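Sorting and Labeling Small Parts for a Home Repair Bench

Part two: bins, labels and the index sheet

Part one covered emptying the old drawers and deciding what to discard. The steps below assume that is finished and that the remaining stock is in one place, still mixed.

Before you start

You need a flat surface, a set of bins in at least two sizes, a label printer or a fine permanent marker, a kitchen scale that reads to one gram, a thread gauge, and a spreadsheet or a ruled notebook. The bench used for these instructions is in Toledo and held 1,010 items after discards, mostly screws, washers, hose fittings and electrical connectors. Labeling alone took from just after lunch until 6 p.m. Plan the sort and the labeling as separate sessions.

Step 1. Sort by function

Make one pile for each job the parts do: fasteners, plumbing, electrical, hardware (hinges, latches, brackets), and adhesives and tape. Ignore size and material at this stage. A brass wood screw goes with the fasteners. A brass compression nut goes with the plumbing.

Parts that fit two piles go in the pile where you would look first. Write the other pile's name on a scrap of paper and keep it with the part until Step 5.

Step 2. Sort fasteners by thread, then by length

Separate machine threads from wood and sheet metal threads. Check machine threads with the gauge. Metric M4 and the inch size 8-32 are close enough in diameter to be confused by eye, and a wrong match will damage the nut.

Measure flat-head screws over their full length. Measure round-head and pan-head screws from the underside of the head. If a length group holds fewer than five pieces, combine it with the next shorter group and write both lengths on the label.

Step 3. Choose the bins

Open baskets suit bulky parts that are handled often: coiled hose, cord, clamps, rolls of tape. Closed bins with lids suit anything that can fall through an opening or that collects dust, including O-rings, bearings and bare terminals. A slotted basket will not hold a number 6 washer. 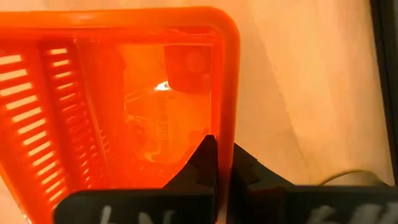
Color can carry one piece of information and no more. Pick either function or location. On this bench color stands for function, and the shelf number carries the location. If you run out of a color, use a neutral bin with a colored label and leave the scheme as it is.

Fill bins to 80 percent at most. A full bin cannot be searched by hand without spilling, and new stock ends up somewhere else.

Step 4. Print the labels

Each label has three lines:

Line 1: part name, noun first (SCREW, PAN HEAD, ZINC)
Line 2: size
Line 3: bin number

Use the largest type that fits line 1. Lines 2 and 3 can be smaller. The Flident tape used here holds on smooth plastic and lifts on textured plastic after a few weeks in an unheated garage. On textured bins, wipe the area with rubbing alcohol, let it dry, and cover the label with clear packing tape that extends half an inch past each edge.

Place the label on the short side of the bin, facing out. Do not label lids. Lids get swapped.

Step 5. Build the index

Enter one row per bin with these columns: bin number, function, part name, size, quantity, reorder point. Number the bins in the order they sit on the shelf and leave gaps for additions. This bench starts at 103 and ends at 229, with the unused numbers spread between the groups.

For small fasteners, get the quantity by weight. Weigh 20 pieces, divide by 20, then divide the net weight of the bin by that figure. Weigh the empty bin first.

Parts with a scrap of paper from Step 1 get a second row that reads "see" followed by the bin number. Discard the scrap once the row is entered.

Step 6. Set the reorder points

Set the reorder point at the quantity used in one typical job. For deck screws that may be a full box. For a faucet cartridge it is one. Leave the cell blank for anything you do not intend to replace.

Maintenance

Check the index against the shelf every February. Correct the quantities, reprint damaged labels, and move any bin that has gone unused since the last check to the lowest shelf.

Revision note: Rhiannon Craddock pointed out that the first version of Step 2 gave the wrong measuring point for flat-head screws. The text has been corrected.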